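Budgeting for the second arm

26/09/2018

The purchase request for next year has to be with Ignacio Oyelaran before the January round, so I have spent most of this week in a spreadsheet. These are my notes, mainly so that I can find them again.

The arms themselves are the easy part. The price is fixed, the lead time is quoted in weeks and Gebremichael will hold both for 30 days. What went wrong in our last budget was everything bolted to them. Mounting bars, clamps, cable straps and a spare set of gripper fingers were all lumped under "sundries", and we overspent that line before the first arm had moved.

This time each item has its own row. Clamps come from Cakberg at 9 pounds each, and I have allowed for spares. The base platform is 411 pounds with the hole grid already drilled. Enia wanted 352 for theirs, with the drilling charged separately, and by the time I had added a day of workshop labour the saving was gone.
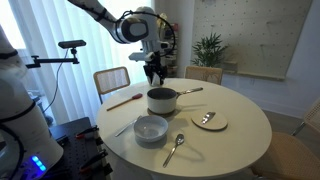 The table set-up, with the gripper down behind the saucepan.

Kitchen items get a row too. Ivar Westerberg thinks this is excessive for a few bowls and spoons. My view is that pans and utensils are consumables in this sort of work and should be costed as such. I have put in 300 pounds for the year, to cover cookware, trivets and replacements. Metal cutlery is cheap. Saucepans with a decent long handle are less so, and I would like two of each type so that a damaged one does not hold up a week of work.

Cabling needs more thought. A cable that runs over a joint needs slack, and slack needs strapping, and both wear. I have budgeted for one full replacement set per arm. Hinance sell a made-up loom, but the lengths are wrong for our layout and they will not quote for a custom one below a minimum order.

Still open:
Service contract – annual or per visit.
Whether the sensor mount counts as capital or as a consumable. Finance have given me two answers.
Delivery. The lift is out of the question for the crates, so we need a quote for the stairs.

I will update the totals when the delivery quote arrives.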